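Isonum Home & Office Boards
Search this forum Advanced search Go
Print this thread | E-mail to a friend

Stacking shoes on a low rack: sole to sole or side by side?

Posted April 12, 2023 by mudroom_mel

We went shoes-off in our office in December and I ended up in charge of the entry. We have 62 inches of wall between the door and the first desk. I bought one of the low Tikon racks, the kind with a wood board on a black metal frame. It is 30 inches long. It looked bigger in the store.

The people who keep indoor shoes here mostly have slides and foam clogs, and they take up a lot of width for what they are. Side by side I get a few pairs on the board and then it's full, and everything else goes on the floor in a heap.

Is there a way to stack them that doesn't slide off? Or do I need a second rack?

----
plainjane_k wrote:

Second rack. You have 62 inches and you are using 30 of them.

----
mudroom_mel wrote:

The other half of the wall has the fire extinguisher and I'm not allowed to put anything in front of it. Should have said.

----
tworacks wrote:

Stack them in pairs. Put the first shoe down flat, turn the other one over and lay it on top. You get one pair in the width of one shoe. Works fine with anything that has a thick rubber sole. Doesn't work with running shoes, the tongue pushes up and the top one rolls off.

----
gravelwalk wrote:

I don't like the upside-down way. Whatever is on the bottom of the shoe is now facing the ceiling and people see it when they walk in. For an office entry I'd stand them on edge, leaning on each other like books. You need something at the end to lean against.

----
tworacks wrote:

They're indoor shoes. There shouldn't be anything on the bottom.

----
gravelwalk wrote:

There is always something on the bottom. We have 13 pairs by our door and I've wiped every one of them.

----
oak_and_iron wrote:

Mel, does your rack have a rail at one end? Some of the Tikons have a piece of the frame that comes up above the board on the left. If yours does, start from that end and lean everything toward it. Ours has been like that for a while and it holds up until somebody pulls one out of the middle.

Also don't overhang the front. People catch the shoes with their bag.

----
mudroom_mel wrote:

It does have the rail. I had it turned to the wall the other way around so the rail was doing nothing. Will flip it.

I tried tworacks' way with clogs and it's good for two pairs next to each other. With slides the strap gets in the way and the top one tips.

----
plainjane_k wrote:

Slides nest. Push the toe of one under the strap of the other. You don't need to flip anything.

----
tworacks wrote:

Depends on the strap. Thick padded ones won't nest, there isn't enough room under there. I just pile those flat and leave it.

----
stokum_sue wrote:

We did this at the Stokum library when we redid the staff room. What helped more than any stacking was keeping the colors together. All the pink ones at one end, black in the middle, light ones at the other end. People found theirs faster and put them back in the right place without being asked. I was against it at first, I thought it was fussy. I'd still do it again.

----
gravelwalk wrote:

And when six people have black clogs?

----
stokum_sue wrote:

Then they write their initials inside the heel. We used a silver paint pen. It wears off after a few months and you do it over.

----
oak_and_iron wrote:

One more thing about the wood boards. The finish on ours marks easily. Rubber soles left dark lines on it and I never got them all out. Dish soap did some, a melamine sponge did more but it took the shine down too. Put a mat on it if you care about that.

----
mudroom_mel wrote:

I don't care that much. What about underneath? Mine is open down there and I was thinking of a tray for outdoor shoes.

----
plainjane_k wrote:

Measure first. The Ng boot trays have a lip and ours would only go in at a slant. The flat ones from the same company are fine.

----
gravelwalk wrote:

I'd leave it open. You want to get a broom in there. Grit from roughly 2 feet in every direction ends up under that rack.

----
stokum_sue wrote:

Agree with gravelwalk on that one. Trays collect it and then no one empties the tray.

----
tworacks wrote:

I empty ours. Anyway, we have a low rack of the same general type, board on black metal. Black ones stacked like I was describing, and color groups for Sue. 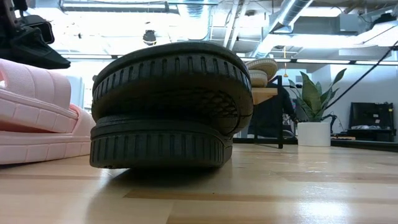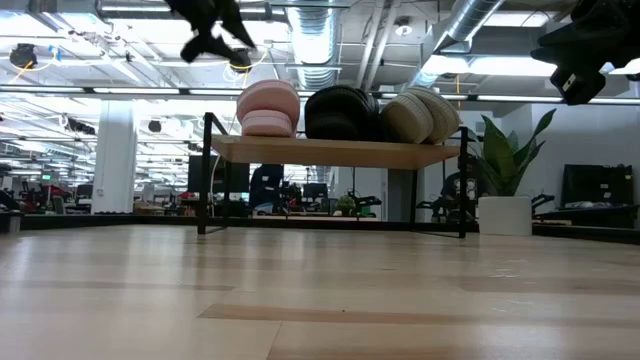 First one: black pair stacked, top one turned over, pink slides to the left. Second one: pink, black and cream in groups along the board.

----
stokum_sue wrote:

Same order we used. I'd put the cream at the rail end so they don't get scuffed but it's a matter of taste.

----
gravelwalk wrote:

The tread showing still bothers me.

----
mudroom_mel wrote:

Thanks all. Going with colors, clogs flipped, slides just piled flat. No tray for now. I'm going to ask if the fire extinguisher can be moved higher up, and if it can I'll get the second rack.

Print this thread | E-mail to a friend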